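Wedding Guest Seating and Table Hire: Project Report
Submitted by Radosław Michalski
Supervisor: Koen Wouters

1. Purpose

The project examined how couples in Drenham and Pivham decide on the number and shape of tables for a wedding meal, and how early that decision is passed to the hire firm. The hire firm De Smet gave access to its order book for one season, closing in July. It holds 923 wedding orders.

2. Method

Each order was read twice and sorted by table shape and date of last change. Orders for fewer than 100 guests were kept in a separate group. A short form was also sent to couples -- replies were received from both towns, though Pivham is less well covered.

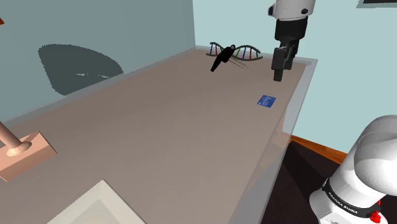
Changes to the order were logged as separate entries, which gave 1689 in all. A swap from round to long tables was treated as one change, even where the linen had to be altered as well.

3. Findings

Long tables were changed later than round ones. Couples most often gave late replies from guests as the cause. In the smaller group, the top table was frequently dropped altogether.

4. Limits

The order book does not record changes made by telephone on the day. Two venues declined to take part.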